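How to keep a kitchen bin from stinking in summer

Posted in: Quick fixes

Short one, I'm typing this before work. It's July, the kitchen is hot, and by Tuesday our bin smells like something died in it. Same deal at your place probly. So this is what I do.

What you need

Dish soap
White vinegar
Baking soda
Old cloths, a couple
A long brush
Newspaper or paper towel

Step 1. Empty it all the way

Bag out, tied, gone. Then look under where the bag was. There's always juice down there. Tip it down the toilet, not the kitchen sink. If your bin has an inner bucket, lift that out too and do it separately.

Step 2. Lid first

Most people go straight for the inside and skip the lid. But the lid gets splashed every time you scrape a plate, top and underneath. Warm soapy cloth, top side, then flip it open and do the bottom. Rinse the cloth a lot or you just move the dirt around. 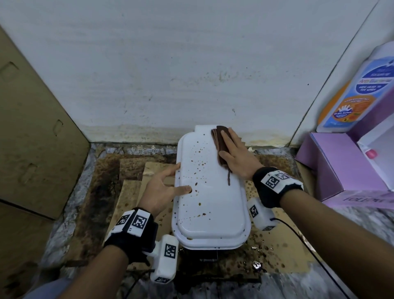 Wiping down the lid of a white bin.

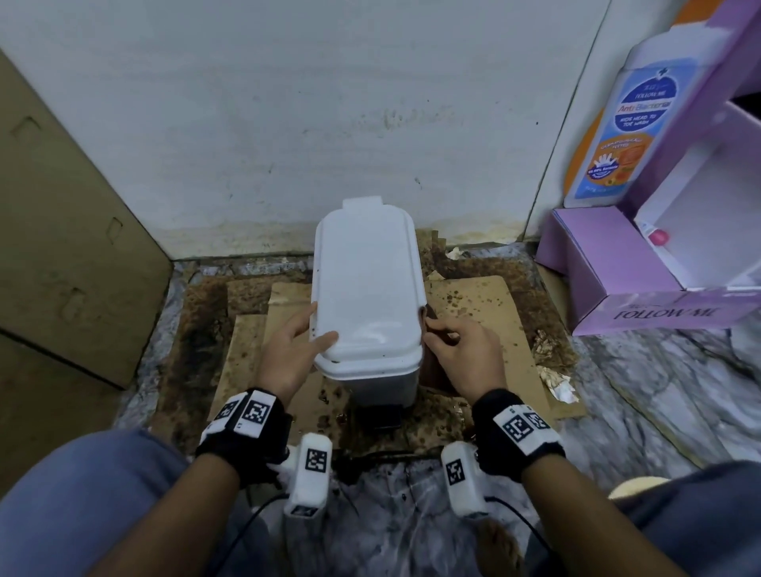

Get the hinge with an old toothbrush. Gunk sits in there and dries hard. Same for the rim where the bag folds over.

Step 3. Soak the inside

Hot water, a squirt of soap, a cup of vinegar. Leave it 40 minutes. Go do something else. Then scrub with the long brush, bottom corners most of all, and dump it.

Don't mix vinegar with bleach. Ever. If you want to use bleach, do it another day, after a good rinse.

Step 4. Dry it

Really dry. Upside down outside in the sun if you can. A damp bin under a fresh bag will stink again in 3 days, I've done it. My neighbor Armindo Abreu stands his against the fence all afternoon and it comes back smelling of nothing.

Step 5. Line it

Couple spoons of baking soda on the bottom, then folded newspaper, then the bag. Swap the paper when it gets wet.

Keeping it that way

Fish and chicken scraps go in the freezer untill trash night. Drain cans before you toss them. Coffee grounds are fine, they even help a bit. Quick wipe of the lid when you change the bag, full wash every two weeks in summer, once a month the rest of the year.

Still smells? Check the wall and floor behind it. Ours was a splash on the baseboard, took me ages to find.

Next week, fridge drawers.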